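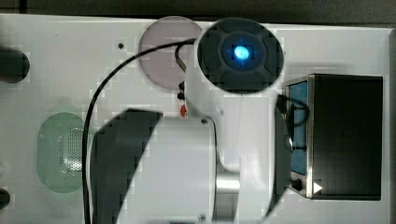 Quand la ligne d'autocars entre Prudach et Mavden va-t-elle reprendre ?

En novembre, avec un premier départ à 6 h 15 de la place du marché de Prudach.

La liaison était suspendue depuis la fermeture du pont de la scierie, dont le tablier a dû être remplacé. Pendant les travaux, les voyageurs devaient passer par la route de la crête, un détour que l'ancien exploitant avait refusé d'assurer en hiver. Le nouveau contrat a été attribué à la société Cattaneo, qui gère déjà le transport scolaire dans la vallée.

## Horaires et tarifs

Six allers-retours sont prévus en semaine et trois le samedi. Les autocars ne circuleront pas le dimanche ni les jours fériés. Le trajet complet durera 48 minutes, avec des arrêts à la gare, au lycée, à l'hôpital et au carrefour des Trois-Tilleuls. L'arrêt de la fontaine, peu utilisé et difficile à desservir depuis la mise en sens unique de la rue, est supprimé.

Le billet simple reste à 2,40 euros. L'abonnement mensuel passe à 39 euros, et à 15 euros pour les moins de 26 ans. Les anciens carnets de dix tickets seront acceptés jusqu'à épuisement - il suffira de les présenter au conducteur.

« Le dernier départ de Mavden est fixé à 19 h 50, alors qu'il était à 18 h 30 auparavant », précise Arturo Sala, responsable de l'exploitation chez Cattaneo. « C'était la première demande des salariés de l'hôpital. »

## Une pétition de 1343 signatures

Le retour de la ligne était réclamé depuis le printemps par une association d'usagers, dont la pétition a recueilli 1343 signatures dans les deux communes. Son président, Žydrūnas Ķēniņš, se dit satisfait de la reprise mais regrette l'absence de service le dimanche. Il demande aussi un abri à l'arrêt du lycée, où les élèves attendent le long de la départementale.

La mairie de Mavden indique que cet abri figure au budget de l'an prochain. Celui des Trois-Tilleuls, endommagé par la chute d'un arbre, sera réparé avant la reprise.

Le stationnement sera interdit sur le côté nord de la place du marché de 5 h 30 à 20 h 30, pour permettre aux autocars de manœuvrer. Le marché lui-même ne change pas d'emplacement.

Les fiches horaires seront disponibles à l'accueil des deux mairies, à la gare et à bord des véhicules. Les abonnements peuvent être demandés dès maintenant au guichet de la gare de Prudach, sur présentation d'une pièce d'identité et d'une photo.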